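Subtitles and Sundays: Running a Foreign Film Season in Levville
Student project report
Ermira Spahić

Why I chose it

I wanted a project that would get me out of the house on Sundays, and I love films you have to read. Levville has one small screen, the Avaler, and its programme is mostly whatever was big in the cities two months earlier. My idea was to put on four foreign language films, one a week through October, and find out who would come and what they thought of reading their way through an evening.

Choosing the films

This was the best part by miles! I watched 11 films to pick the four, several of them twice, and filled most of a notebook. I ended up with a Danish comedy, a slow Bosnian family drama, a French thriller and a Korean ghost story (my mum left the room during that one). I tried to put the easy one first. The thriller went last so people would have something to look forward to.

Money and tickets

The Avaler seats 50. Hiring it for the four evenings, plus the screening rights, used up nearly all of my budget of 3000. I sold tickets through Flikeck, which was simple to set up once I had worked out how to stop it offering matinees that didn't exist.

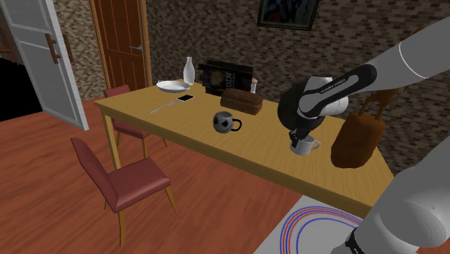
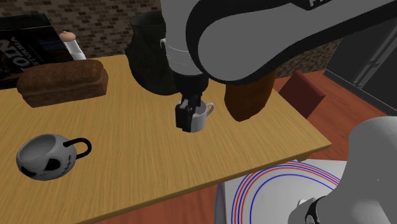

A white mug on a wooden table, both computer-rendered.

The screenings

The comedy sold out, and I stood at the back grinning like an idiot. What I loved was the laughter coming in two waves, first from the fast readers and then from everybody else. The drama was half full. I had been warned about that, but the people who came stayed in the foyer talking until the lights were switched off, and one couple missed their bus home.

The ghost story had a problem. The subtitles on our copy ran a few seconds late, so for the first ten minutes people screamed and then found out why. We stopped, fixed it and started again from the beginning.

What people said

I put a comment card on every seat. The most common request was for larger subtitles, especially from the front rows. Several people asked for another comedy. One card just said "more ghosts", underlined twice.

What I would change

I'd check every copy all the way through on the big screen, and I'd start half an hour earlier so the last bus isn't a worry. I would also write better programme notes. Mine for the drama gave away the death of the grandfather, and I am still sorry about it.

Next I'd like to try a double bill at the Matić hall, with soup in the interval. I already have a list of films, and it is much too long.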